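Section 5. Safe Practice for Gripper Work on Electronic Equipment

5.1 Scope

This section sets out the rules for operating a wrist-mounted parallel gripper close to circuit boards, computer cases and other equipment that can be damaged by light contact. It applies to all Drorcombe work cells and to any cell on loan to the Gollitz site. It must be read together with Section 2 (Authorized Persons) and the cell's own risk assessment.

5.2 Before the arm is powered

1. Disconnect the workpiece from its power supply. Remove the cord from the workpiece. Switching off at the wall is not sufficient.

2. Connect the workpiece to the grounding point of the cell and check the connection with the tester.

3. Inspect the gripper. Every screw on the finger links and mounting plates must be present and seated. If a screw has moved past its witness mark, tag the gripper out of service and enter the fault in the cell log.

4. Test the emergency stop. Press the button, confirm that the arm will not enable, release the button and reset. A test made on an earlier shift does not count.

5. Confirm that the program loaded is the one named on the work order.

Caution: The finger linkage closes with enough force to injure a hand. Keep fingers clear of the links whenever the gripper is enabled, including when it is standing still.

5.3 Approach and contact

1. Select reduced speed at the pendant. Full speed is not permitted within the workpiece boundary.

2. Bring the gripper to the approach point with the fingers set to the opening given in the work order.

3. Stop at the approach point. Check the clearance of both fingers, and of the links behind them, against the nearest parts and cables.

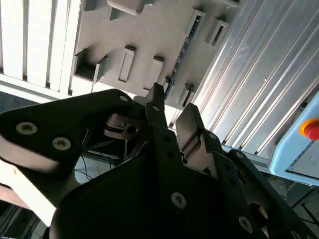
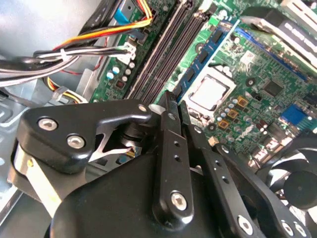
4. Move along one axis at a time until the fingertips are at the work point. Do not rotate the wrist inside an enclosure.

5. If a cable lies in the path of a finger or a link, withdraw fully before the cable is moved. Cables may be moved by hand only with the arm disabled.

6. Withdraw along the line of approach.

Note: The wrist view does not show the back of the gripper housing. A second view, or a second authorized person standing outside the cell boundary, is required for any work inside a case.

5.4 Unexpected contact

If the gripper touches any part not named in the work order, press the emergency stop. Do not attempt to back the arm away under program control. Record the position shown on the pendant, then report the contact on Form 741. The workpiece must be inspected before work resumes, even where no mark can be found.

5.5 Routine checks

Finger pads and links are to be inspected every 1,000 cycles and after any reported contact. Replacement pads must be of the Rizzi type listed in the parts schedule. Completed check sheets are kept with the cell log.

Requests for an exception to this section must be made in writing to Brayden Chan before the work begins. Exceptions lapse at the end of the shift for which they were granted.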